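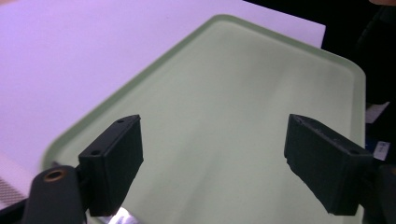 Money in Politics Desk, Toviddale Campaign Finance Project

Progress report to the Arriaga Fund
24th February
Filed under: Elections | Party funding | Grant reports
Shares 8 | Comments 1

The grant was given to find out who paid for the Lelari regional campaign, and whether the late surge in advertising matched what the parties declared. We can answer part of the first question. On the second we'd ask the Fund to treat any confident claim with suspicion, our own included.

We have now entered 496 declared donations into the database. Of these, 65 came through membership clubs that don't have to say where their money starts. The parties call this ordinary fundraising. Perhaps it is. The returns are written in such a way that we can't tell, and two requests for the underlying lists were met with a copy of the rules we had quoted in the request.

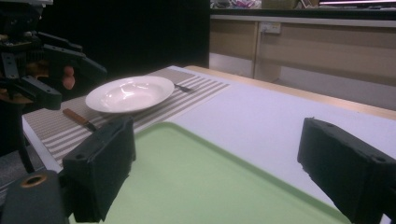

Tray and tabletop, Toviddale.

The press made a good deal of the Braswood result, where the outsider won after trailing all winter. Several columns put this down to a secret donor. We have found no such donor. We did find a cluster of gifts just under the 1000 threshold, paid in the last fortnight, and similar clusters for both losing candidates. It looks bad for the threshold and proves little about the winner.

The advertising strand is behind. The platforms' archives leave out local sponsors, and the figures change between one download and the next with no note of why. We've stopped using them for totals. A partial count will be ready in April, and we would sooner hand over that than a chart we don't believe.

Spending is within budget. The money set aside for legal advice is untouched, though that may not last if we appeal over the club lists.

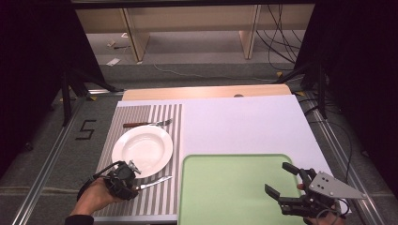

Lelari Ratepayer writes: If all three candidates had gifts bunched under the limit, then publish all three together. Last time only the winner's came out and it was called research.

All three will be published on the same day, with the returns attached.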